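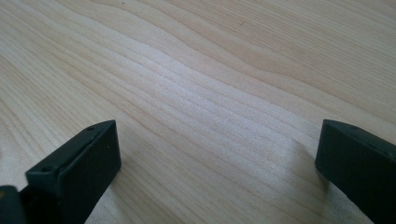
Fig. 4. Fingers open over bare tabletop, start pose for the empty-table check.

4. Empty-table check (do this before every recording block)

The point of this section is the width baseline. The Lorkum method guesses grasp width from the wrist view alone, no encoder, so it needs to know what "open, nothing held" looks like on your table in your light. Skip it and the width numbers drift. We lost most of a Tuesday that way.

You need: the hand-held gripper, charged. Vudance running on the laptop. A table with nothing on it. The tabletop can be wood, laminate, whatever, but see the note on glare.

4.1 Set up

1. Clear the table. Everything, incl. tape scraps and screws.
2. Wipe both fingertips with a dry cloth. Specks on the front faces are usually harmless, specks on the lens are not.
3. Check the finger screws. Snug, not tight. The holes in the finger tops strip easily.
4. Open Vudance, pick Baseline, then New. Name it with the table and the shift, e.g. table2-am. No spaces, the Numel export chokes on them.
5. Let go of the trigger. Fingers go to full open.

4.2 Record

1. Hold the gripper over the middle of the table, tips just above the surface. Compare with Fig. 4. You want both fingertips in view, one each side, open table between them. Cropped at the bottom is fine.
2. Press Record. Hold still for 5 seconds.
3. Close the fingers slowly, all the way. Open again slowly. Thats one cycle.
4. Do 20 cycles. Same speed each time if you can.
5. Move to a different part of the table and repeat from step 1. 3 spots total.
6. Press Stop, then Save. Wait for the green tick before you unplug anything.

CAUTION: Do not drag the tips on the table. Scrapes the finger faces and the fit then reads the scratches as edges.

CAUTION: Keep your other hand out of the gap while closing.

Note on glare. Shiny tabletops give a bright band between the fingers. The fit copes with a soft one. If the band washes out a fingertip edge completely, turn the gripper or dim the lamp and start the spot over. Don't fix it with exposure, exposure is locked for the whole block.

Note on shadows. A soft shadow next to a finger is ok. Hard shadow with a sharp edge, no. The Szűcs edge filter picks the shadow instead of the finger and width comes out too large.

4.3 Check the fit

1. Go to Baseline, Fit. Takes about a minute.
2. Look at the residual plot. Flat is good. A step in the middle means one finger slipped on its mount, go back to 4.1 step 3.
3. Look at the open width for each spot. If one spot is off from the others, redo that spot only.
4. Still off after a redo: delete the baseline and start again at 4.1. Do not average a bad one in.

For the paper comparison (baseline vs. no baseline) keep the raw clips as well as the fit. Tick Keep raw in the save dialog, it is off by defualt. Both arms of the comparison have to use the same clips or the numbers mean nothing.

4.4 When to redo it

- fingers swapped or re-screwed
- different table
- lamps moved, blinds opened
- gripper dropped, even a little
- after 5 recording blocks, no matter what

Old baselines stay in the list, grayed out. Leave them there, the analysis script looks them up by name.

Next: section 5, first objects.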